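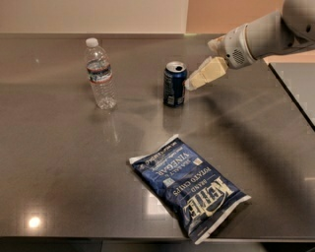 Top comment on this question: check what the depth camera returns on a shiny surface before you change anything in the grasp code. We lost most of a semester to that.

Rirkura Help > Student projects > Manipulation

Gripper stops short of a can or knocks it over on a glossy counter. Camera or calibration?

Asked 30 Nov 2020
Viewed 2,738 times
3 answers

Our club is entering the Teko tabletop challenge. The task is to pick up common snack items and put them in a bin, one at a time. We have one arm with a two-finger gripper and a head camera. Our test set is a water bottle, a soda can and a bag of chips.

The arm gets to the can fine. The problem is the last inch. Sometimes the fingers stop beside the can and close on air, and sometimes the near finger pushes the can over. On a matte table in the classroom we almost never saw this. The counter we practice on now is dark gray and very shiny, and the challenge rules say the surface can be anything.

We trained the detector on 1,000 labeled images, all from the matte table. Detection boxes look right on the new counter. We use the Issa planner with default settings and the stock finger pads from Plasteck.

Is this a calibration problem or a camera problem? We don't have time to do both before the next practice round.

Answer 1 (accepted)

Probably the camera, but do the calibration check first, as it's quick. Put a printed marker flat on the counter, have the arm touch the center, and write down the error. Repeat at the four corners of your work area. If the error is about the same size and direction everywhere, your hand-eye calibration is off and you can redo it in an afternoon.

If the errors are small, look at the raw point cloud. Polished dark surfaces give you holes, and also false points below the surface where the camera picks up a reflection of the object. If your code takes the average of all points inside the box, the reflected ones drag the estimate down and toward the camera. Fit the table plane once with something matte laid over it, save the plane, and throw out every point below it. Then use the median.

The can itself is also shiny. Don't trust the depth at its edges. For a can you know the diameter, so fit a cylinder to whatever good points are left.
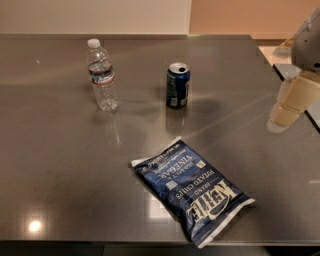
Reading time for this thread: 3 min

Answer 2

Agree with the plane trick. Two more things from our own build.

Overhead lights make bright spots on a polished top, and those spots seem to move when the head moves. Lock the head position while you take the grasp picture. After that you can move it again.

Also don't use one grasp for all three items. Bottle and can are side grasps. A bag lying flat needs to be pinched from above, near one of the sealed ends, and the default Issa settings won't find that for you - you have to add it as a separate grasp type. We kept ours in a plain text file, one line per item, with approach height and finger opening. Start with the fingers wider than you think you need and slow down for the last bit of travel.

And test with the bottle full and almost empty. A nearly empty one tips over if you breathe on it.

Answer 3

retrain on more images. we had 62% picks and it went up after we added more

Comment on Answer 3: Went up to what? The question says the boxes are already right.

Comment from asker: Marker check was fine at all five points, so it wasn't calibration. The cloud had a whole second can under the counter. Saved the plane from a sheet of poster board and the fingers now go where they should on the can. Still working on the chip bag. Will post the grasp file in June when the season is over.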